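The Year I Joined the Altos

I can't really read music. I should get that out of the way, because when I turned up at the Plulwood Community Choir last October I let everyone believe otherwise, and I've been paying for it ever since.

There was no audition. The website said "all voices welcome" and gave the address of a church hall with terrible parking, so along I went with a water bottle and a pencil (someone had told me to bring a pencil) and got sent to the altos on the strength of my speaking voice. I've been there ever since, second row, left of the radiator. It's the best spot in the building until about eight, when the heating really gets going and we all start peeling off cardigans between verses.

If you've never sung in the middle of a chord, I don't know how to explain it to you. Altos hardly ever get the tune. We get one note, over and over, then a slightly different note, and you go home humming something your family can't identify. But then the tenors come in underneath and the sopranos float off over the top and your boring little note turns out to be the one holding the whole thing up! I cried at my second rehearsal. Over a warm-up.
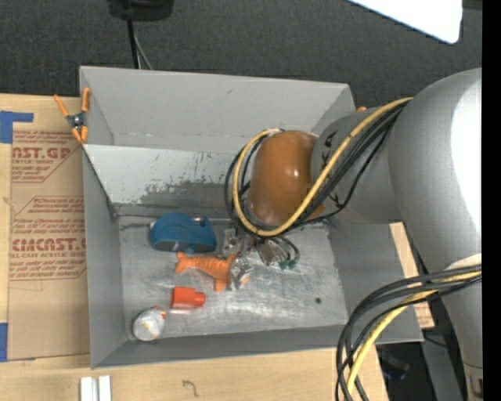 Our big piece this season is a Brosard setting of the evening psalms, 23 pages of it, and the copies are older than some of the basses. They were bought second-hand from a choir in Dirodville that had folded, and every one of them is covered in other people's pencil. BREATHE. WATCH!! Somebody's shopping list. By the time we got them the spines had gone on most of the set, and I volunteered for the repair evening thinking it would be an hour and a biscuit. It was two evenings. You get very fond of a decent tape dispenser on a job like that, something like that blue dispenser-shaped thing with the rounded top, and very cross with anyone who wanders off with it. I learned to fold the tape down the spine in one go, and I learned the alto line of page 14 by accident, just from staring at it.

The Brosard is hard, by the way. It looks harmless on the page, lots of long white notes, and then you find you've been holding an E flat for most of your adult life while the organ does something spiteful underneath. Our director has us speak the words first, in rhythm, no pitch at all. I thought this was silly for weeks. Now I do it in the car.

We're pairing it with a short piece by Trịnh, all hums and open vowels, which the sopranos adore and the basses claim to hate. They don't. I've heard them doing it in the car park.

The concert costs us $875 before anyone sings a note, mostly for the hall and the organist, so there'll be a raffle and I've been put down for lemon slice. I've bought the black trousers. I've marked my breaths in pencil, on top of some stranger's breaths, and I've noticed that she and I run out of air in exactly the same places.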